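The Cabinet at the End of the Hall

I have moved five times as an adult, and every single time I swore I'd deal with the hall cabinet "once we were settled." You know how that goes! We were settled in May. By the time the leaves came down I still couldn't open that thing without putting one knee up to catch whatever slid out.

So this fall I finally gave it a weekend, and then (of course) most of another one.

The cabinet came with the house. The previous owners left us a folder of receipts, bless them, and that's how I know it was sold by a shop called Verbeke for $338, delivery included. It is plain light wood, low to the floor, deeper than it looks, and I had been treating it like a landfill with a door. I pulled everything out onto the rug. Batteries, a bag of other bags, board games with the lids split at the corners, three flashlights, one snow boot, and photographs. So many photographs. My whole family apparently decided I was the one who keeps them, and I'd been shoving the envelopes in behind the vacuum attachments ever since.

I sorted on the living room floor with an old movie going, and I did count the prints, because the albums I was eyeing at Dredarier hold 600 each and I needed to know how many to buy. The answer was 1096 — two albums, with a little room left for the cousins' weddings. Then I stood in the aisle, looked at the price, thought about sliding all those prints into all those little sleeves, and walked right past them to the boxes.

Boxes are a personal matter. My sister likes clear plastic so she can see what she's got. I can't stand it, because then I have to look at it too! I want a lid and a solid color, and I want to be able to lay the thing flat and forget about it until somebody asks what Grandpa looked like in his twenties. Drasero makes one I love in green, but they were out, and the lady at the counter sent me across the street to Clirnent, where I found what I wanted on the bottom rack. 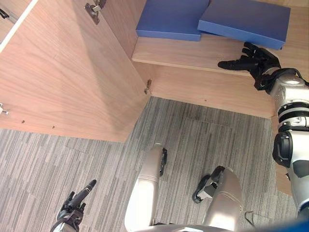
My one real rule for a low cabinet is to store things flat and keep them shallow. Anything tall ends up hiding something short, and you'll be down there on your stomach hunting for it. Two flat blue boxes on the shelf, with the door swung wide on its metal hinges, and I can get to either one without unstacking a thing. The blue is a good strong royal, too, which I like against that pinkish-beige wood more than I expected to. I'd planned on something quieter.

The labels go on next. I bought a sheet of 83 stickers, so if anybody needs stickers, please call me. The snow boot is still in the hallway, and its partner hasn't turned up.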